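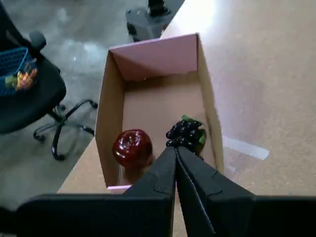 # Pimel household fruit and veg waste diary

Weekly records of fresh fruit and vegetables bought, eaten and thrown away by 17 households. Collected by Thabiso Baloyi and Kipchumba Athumani. The diary ran for 240 days, and the table has 716 rows after cleaning.

Current version: 5. If you downloaded an earlier one, please replace it. Versions 1 and 2 had the `weight_bought` and `weight_binned` columns swapped for two households.

## What is in the folder

- `diary.csv` - the main table, one row per item type per household per shopping trip
- `households.csv` - one row per household, with size, number of children and usual type of shop
- `items.csv` - item names and the groups we put them in
- `notes.txt` - free text remarks from the diary keepers, with names removed
- `clean.py` - the script that turns the raw sheets into `diary.csv`

The raw sheets are not included. They have handwriting, phone numbers and in one case a child's school timetable on the back.

## Columns in diary.csv

| Column | Meaning |
|---|---|
| `household_id` | Two letters, matches `households.csv` |
| `day` | Day of the diary, starting at 1 |
| `item` | Name from `items.csv` |
| `form` | `loose`, `bagged`, `punnet`, `box` or `unknown` |
| `weight_bought` | Grams, as weighed at home |
| `weight_binned` | Grams, including anything composted |
| `reason` | Why it was thrown away, see below |
| `storage` | `fridge`, `worktop`, `cupboard`, `outside` or blank |

Blank means the keeper left it blank. Zero means they wrote zero. Please don't fill one with the other.

## Reason codes

- `mould` - visible mould on any part
- `soft` - soft, wrinkled or split, no mould
- `date` - past the date on the pack, otherwise fine
- `leftover` - cooked or cut up and not finished
- `dislike` - somebody wouldn't eat it
- `other` - see `notes.txt`

Where a keeper gave two reasons we kept the first one written. Cores, peel and stones were left out of `weight_binned`, although household MK weighed banana skins until the middle of January and we could only correct this by estimate. Those rows have `est` in the `flag` column, added in version 4.

## How it was collected

Each household got a set of kitchen scales, a pad of printed sheets and a pen on a string. They weighed shopping when it came in and again when anything went in the bin. Sheets were posted back or photographed and sent by phone. Kipchumba typed them up and Thabiso checked every page against the original.

Households were found through a notice at the Mofokeng greengrocer's and by word of mouth. They had agreed to weigh their vegetables for months, so they are probably tidier than most. Do not use the totals as a figure for any town or country.

## Known problems

- The scales go up in steps of 5 grams. Herbs and chillies are badly recorded.
- Grapes were sometimes weighed with the stalks and sometimes without. We asked afterwards and most people couldn't remember.
- Potatoes bought in sacks appear as one large row, and the waste is spread over many later weeks. Join on `household_id` and `item` before working out any percentage.
- Household TR went away twice. The gaps are real and are listed in `households.csv`.
- "Salad" covers anything from a single lettuce to a mixed bag. We left it alone.
- Home-grown produce is in the table only if somebody remembered to weigh it. Household PL has an allotment and mostly didn't.

## Running the script

`clean.py` needs Python 3 and pandas. Put the typed sheets in a folder called `sheets` and run:

```
python clean.py sheets diary.csv
```

It prints a warning for any item name it doesn't know. Add the name to `items.csv` and run it again. Spelling matters but capitals don't.

## Related tables

The item groups are the same as those in our earlier Pular shopping list table, apart from tomatoes, now counted as a vegetable. The Flustano bread diary uses the same household codes for different people - do not join the two.

## Use

Free to use, copy and change, for teaching or anything else. Please say where it came from and which version you used. Do not try to work out who the households are.

Corrections are welcome. Send the row, what you think is wrong and why. Typing errors get fixed in the next version, and anything that needs a household to remember something probably won't be.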